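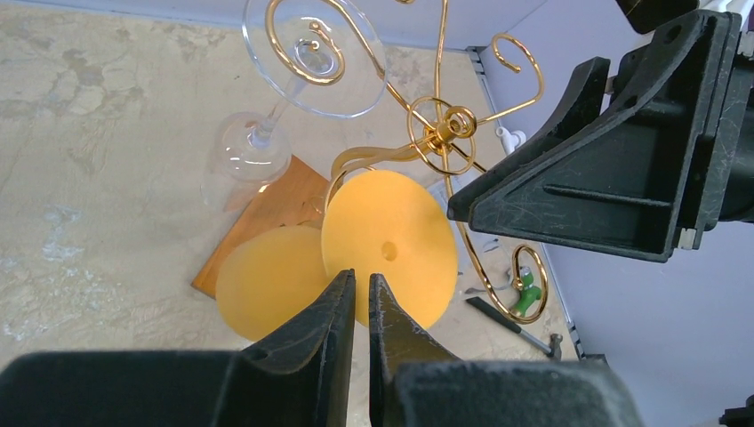

给推拉门换滑轮和毛刷条

阳台推拉门推起来发涩、关上以后漏风,多数情况下换掉底部滑轮和两侧毛刷条就能解决,不用整扇更换。下面以Lemaire的双扇铝合金推拉门为例,其他牌子的做法大同小异。

准备

十字螺丝刀、一字螺丝刀、6毫米内六角扳手、吸尘器、硅基润滑喷剂、卷尺。滑轮按旧件型号买,Prosten的通用轮组适合大部分老门框,买之前先量轮槽宽度。门扇较重,拆装时需要两个人。

第一步 卸门扇

先拧松门框顶部的防脱块,再把门扇推到中间位置,两人各托一侧,向上抬到顶,下沿往室内带出轨道。卸下的门扇平放在垫了旧毛毯的桌面或地面上,玻璃面不要直接接触硬物。

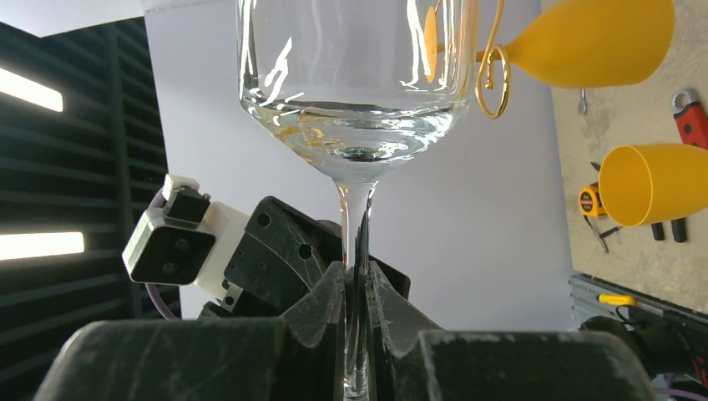

透明高脚杯

第二步 换滑轮

滑轮在门扇底边两端。拆下端面的固定螺丝,用一字螺丝刀把旧轮组撬出来。轴承锈死的不建议上油再用,撑不了一个冬天。新轮组推到底,螺丝先拧上几圈,调高螺丝退到最低。

第三步 清轨道

用吸尘器吸掉沙土,湿布擦净,晾干后薄薄喷一层硅基润滑剂。不要用黄油,会粘灰。轨道有凹痕的,可以加扣一条不锈钢轨道盖。

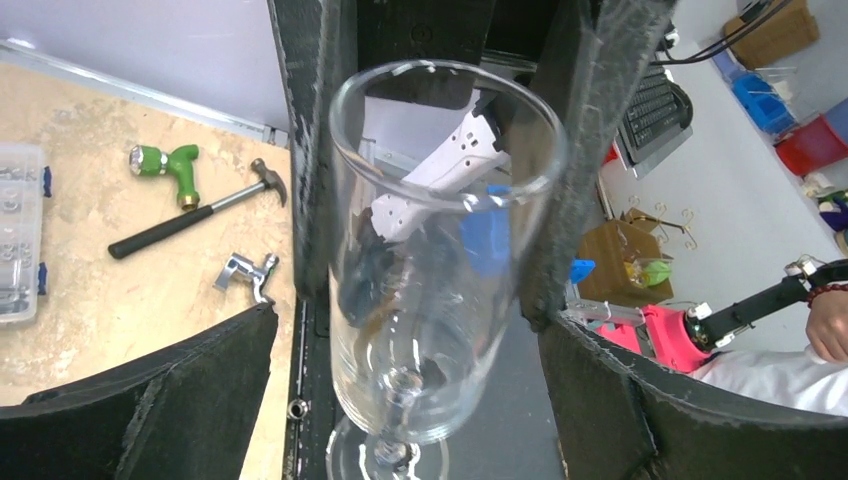

第四步 换毛刷条

从槽口一端抽出旧毛条,量好长度再裁新的,两端各多留20毫米,装好后修齐。Serutholm的加片毛条挡风效果好一些,但推门会略紧。

第五步 装回并调平

门扇上沿先进上轨,再放下底边。关门看门扇与边框的缝隙,上宽下窄就调高靠开启侧的滑轮,反过来则调低。缝隙上下一致后,把防脱块拧回原位。最后试一下锁钩,对不上时松开锁扣螺丝,上下移动即可。

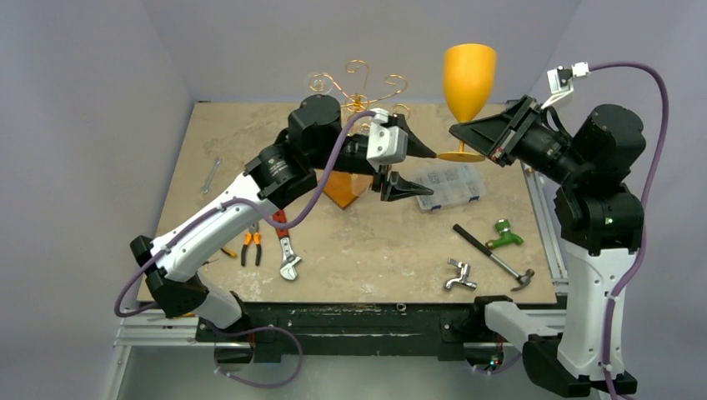

有读者来信说,他家的Sodstead旧门底边找不到调高螺丝,问是不是没法调。这种门的调节孔一般在侧面,被一个塑料小盖挡着,撬开盖子就能看到。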